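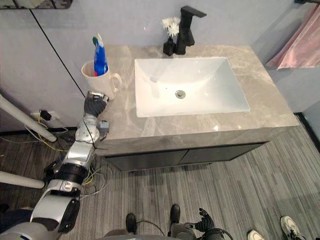 Corkeck's furnished rooms get a tidy-up this week, ahead of the open day on Friday, and the bathroom corner is first on the list. Doors at 10 a.m., free to get in. The building on the old Dvorak site has been fitting out its sample rooms since May, and the vanity is the piece most people have been asking after - gray marble-patterned top, white sink set in underneath, matte black faucet with one flat lever. A square black vase of white flowers next to it, a mug on the corner doing duty as a toothpaste holder. Small stuff, but the fit-out team at Rotier says small stuff is what visitors remember.

Rotier did the joinery and the bathrooms. Tandero supplied the flooring and will have a desk by the entrance with samples to take home, one bag per household.

The plan for Friday goes like this. Rooms open in order, bathroom first, then the bedroom, then the big carpeted area with the storage wall. Groups go in every 40 minutes. There is room for 200 people over the day and walk-ins will be let in if a group is short. Last group 4 p.m. Strollers ok, there's a ramp on the parking lot side. Please leave food and drinks at the front desk.

Storage was the sore point last time. Visitors to the first open day wrote on their comment cards that there wasnt enough of it, and that the closets they did see were too shallow for a vacuum cleaner or an ironing board. So the tall units went in. Rotier says they are sold by the door, in single or double width, and that handles can be swapped for a different style at no charge if the order is in before the end of the month.
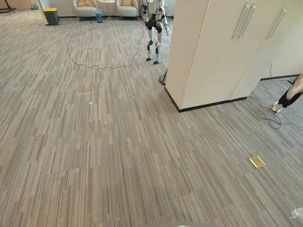 Tall white cabinets with long silver bar handles, on the gray carpet tile.

The carpet comes as loose tiles, so a stained one can be lifted and replaced on its own. Tandero recomends keeping a few spare from the same batch, as the color can shift a little between deliveries. A box costs $60 at the open day and the offer runs through the weekend. Fitting is extra, and has to be booked seperately with the Tandero office.

Last time 270 people turned up and the line went out past the bike racks, most of them before lunch. Afternoon groups were half empty. Organizers ask anyone who can come later to come later.

Parking is on the Dvorak side only, the front lot is closed for resurfacing. Bus stops right outside.

Towels, bath mats and other linens from the rooms go on sale once the last group is through - cash or card, no holds. Furniture is not part of the sale, but orders will be taken at the Rotier desk and a deposit is needed the same day. 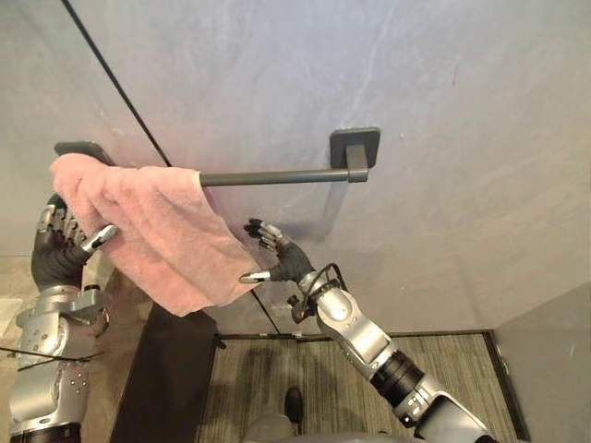
Can visitors buy the towel bars and the other bathroom fittings?
Orders for fittings go through the Rotier desk, same as the furniture. Nothing comes off the walls on the day, and delivery dates are given when the deposit is paid.

A price list will be at the front desk from Friday morning.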